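Kavness eröffnet Trainingsraum für Roboterarme in Surkness

Pressemitteilung
Dezember — von Wilma Semple, Presse und Kommunikation
3 Kommentare · 45 Mal geteilt

Surkness. Die Firma Kavness hat am Standort Surkness einen Raum in Betrieb genommen, in dem Menschen ohne technische Ausbildung zwei Roboterarmen eine Aufgabe vormachen können. Gearbeitet wird mit Fernsteuerung: Eine Person bewegt zwei Handgriffe, und die Arme auf dem Tisch machen dieselbe Bewegung. Dabei werden die Bilder der Kameras und die Stellung aller Gelenke gespeichert. Aus vielen solchen Vorführungen lernt später ein Programm, die Aufgabe selbst auszuführen.

Als erste Aufgabe hat Kavness den Umgang mit Wäsche gewählt. Die Anregung kam von der Wäscherei Bainbridge, die seit zwei Jahren mit Kavness zusammenarbeitet und ihre Erfahrung aus dem täglichen Betrieb mitbringt. Bei Bainbridge wird die saubere Wäsche bis heute von Hand aus den Behältern genommen, ausgebreitet und weitergegeben. Diese Arbeit ist für Menschen einfach, aber für Maschinen bleibt sie schwierig. Ein Tuch hat keine feste Form, es liegt jedes Mal anders, und der Greifer muss eine Stelle finden, an welcher er nur ein einziges Stück fasst.

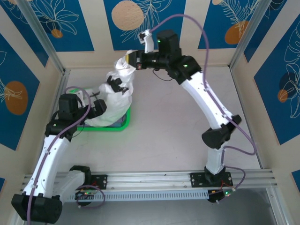 Fernsteuerung mit zwei Armen: Ein weißes Wäschestück mit schwarzem Aufdruck wird aus dem grünen Behälter gehoben. Foto: Kavness

In Surkness besteht eine Vorführung aus mehreren Abschnitten. Die bedienende Person sucht zuerst eine gute Stelle am Stoff, greift zu und hebt das Stück aus dem Behälter. Danach soll es auf dem Tisch abgelegt und mit beiden Armen geglättet werden. Am Ende fahren die Arme in die Ausgangsstellung zurück, und die Aufnahme wird mit einem Fußtaster beendet. Misslungene Versuche werden nicht gelöscht. Sie bekommen eine eigene Markierung, damit man sie beim Training getrennt behandeln kann.

»Wir haben am Anfang geglaubt, dass die Aufnahmen möglichst gleich sein müssen«, erklärt Wilma Semple. »Das war ein Fehler von uns. Das Programm hat dann nur diesen einen Ablauf gekannt, und wenn der Stoff ein wenig anders gelegen ist, hat es ins Leere gegriffen. Jetzt bitten wir die Leute ausdrücklich, den Behälter jedes Mal neu zu füllen und auch einmal von einer ungünstigen Stelle aus zu beginnen.«

Bis jetzt wurden in Surkness über 200 Vorführungen aufgezeichnet. Beteiligt waren 12 Personen, die meisten davon aus der Wäscherei Bainbridge. Eine Einführung dauert 45 Minuten und hat zwei Teile. Im ersten Teil übt man nur die Bewegung der Handgriffe, ohne Gegenstände auf dem Tisch. Im zweiten Teil wird mit Stoff gearbeitet, zuerst mit einem einzelnen Stück und dann mit mehreren Stücken im selben Behälter.

Die Erfahrung zeigt, dass das Loslassen schwieriger zu lernen ist als das Greifen. Wer zum ersten Mal an den Handgriffen sitzt, öffnet die Finger oft zu schnell, und das Stück fällt in sich zusammen. Auch fehlt der bedienenden Person das Gefühl in der Hand — sie sieht zwar, dass der Greifer geschlossen ist, aber sie spürt nicht, ob er eine oder zwei Lagen hält. Kavness empfiehlt deshalb, das Stück nach dem Greifen nur wenig anzuheben, kurz zu warten und erst danach weiterzufahren.

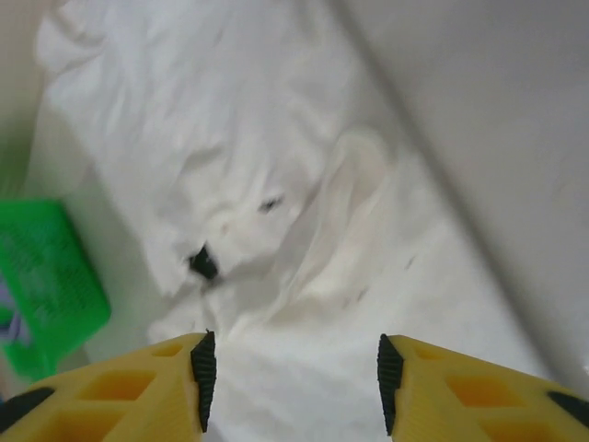 Großen Wert legt Kavness auf die Kameras nahe am Greifer. Sie liefern den Blick, den das Programm in den letzten Zentimetern vor dem Zugreifen braucht. Von weiter oben ist zwar der ganze Tisch zu überblicken, aber die Arme können dabei einen Teil des Stoffes verdecken. Beide Ansichten werden zusammen gespeichert und zeitlich aufeinander abgestimmt. Bei der Auswertung hat sich gezeigt, dass gerade die Momente kurz vor dem Schließen der Finger sorgfältig geprüft werden müssen. Wenn die Person in diesem Augenblick zögert, dann lernt das Programm dieses Zögern mit.

Für die Durchsicht ist ein kleines Team am Standort Funitdale verantwortlich. Dort wird jede Vorführung einmal vollständig angesehen und in Abschnitte geteilt: suchen, greifen, heben, ablegen, glätten. Aufnahmen mit einem technischen Fehler, zum Beispiel mit fehlenden Bildern, werden aussortiert. Die übrigen gehen in das Training ein. Ein erstes Modell soll im Frühjahr in Surkness erprobt werden, zunächst nur mit dem Abschnitt vom Suchen bis zum Heben. Das Glätten mit beiden Armen folgt später, und einen Termin dafür möchte Kavness noch nicht nennen.

Die Mitarbeitenden von Bainbridge sind auch bei der Bewertung beteiligt. Sie kennen die Stoffe und wissen, welche Behandlung ein Wäschestück verträgt. Aus ihren Rückmeldungen ist eine kurze Anleitung entstanden, die neben der Bedienstation liegt. Darin steht unter anderem, dass man nicht an einer Naht ziehen soll, wenn der Rest des Stückes noch unter anderen liegt, und dass man bei Müdigkeit eine Pause macht, auch wenn die Serie noch nicht fertig ist.

Kavness sucht für die nächste Phase weitere Betriebe, die eine Aufgabe aus ihrem Alltag einbringen möchten. Geeignet sind Tätigkeiten am Tisch, die sich mit zwei Armen vormachen lassen und bei denen weiche oder unregelmäßige Gegenstände vorkommen. Vorkenntnisse in Programmierung sind nicht notwendig. Interessierte Betriebe können einen Besuch in Surkness vereinbaren und dort selbst an den Handgriffen Platz nehmen.

Über Kavness
Kavness entwickelt Arbeitsplätze und Software für das Anlernen von Roboterarmen durch Vormachen. Die Firma hat Standorte in Surkness und Funitdale. In Surkness befinden sich die Werkstatt und der neue Trainingsraum, in Funitdale die Datenprüfung und die Softwareentwicklung.

Kontakt für die Presse
Wilma Semple, Kavness, Presse und Kommunikation
Bildmaterial in Druckqualität senden wir auf Anfrage gerne zu.

Weitere Meldungen
Kavness und Bainbridge verlängern Zusammenarbeit
Neue Räume für die Datenprüfung in Funitdale
Handgriffe für die Fernsteuerung: leichtere Ausführung lieferbar
Rückblick auf den Besuchstag in Surkness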